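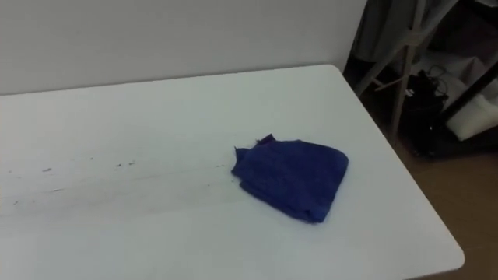
Folded blue cloth, white table, Wednesday morning.

1/ Okay, I promised a few of you a proper write-up of the Vornia shows, so get comfortable, because I have a lot of feelings and my voice is still half gone. Two nights at the Plivlow, the old ballroom down by the water, and I went to both and I would go again tonight if somebody handed me a ticket.

2/ Sandamali Haque came on by herself with the little red accordion and did the first verse of "Harbor Lamp" with no microphone. In a room with 2,049 people in it! You could hear the bar fridge humming. Then the drums came in and the woman next to me grabbed my arm, and we'd never met.

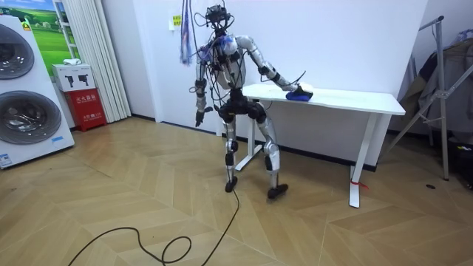 3/ Clavell opened both nights and I want to say something kind about them, as they usually get talked over. They're quiet and a bit shy, all brushed drums and upright piano, and they really need a small space. Give me white walls and a light wood herringbone floor like the one in the photo, and a few cushions to sit on, and I think those songs would finish me off completely. In a ballroom you had to lean in, but so many people did lean in, bless them.

4/ The second night was looser. She forgot a line in "Blöndal" (my favorite, the long one about the river) and laughed, and the whole front section sang it back to her until she caught up. The set ran 98 minutes and I didn't look at my phone once, except to find out the time afterward.

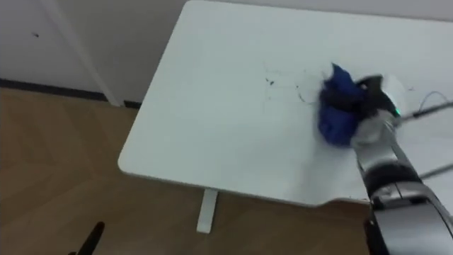
5/ Did they play anything from the first album?
Only "Paper Coat," and only on the second night, right before the encore. It's slower now, with the strings taking the part the guitar used to have.

6/ The merch line was long, so if you're catching them in the next town, go before Clavell starts. The tour shirts run small. I bought the green one and a tea towel with the lyrics to "Harbor Lamp" on it, and my mother has already asked for the tea towel.
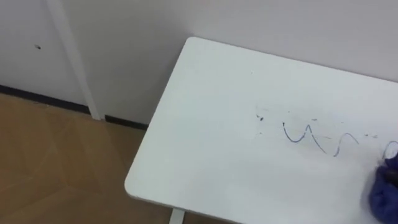

7/ For those asking about tickets: the Plivlow box office was letting people have up to two each at the door, and I'd guess the next stop will have its own rules, so give them a call. Take a sweater, too, it gets chilly upstairs. And if you're the lady who grabbed my arm, hello, I have your glove.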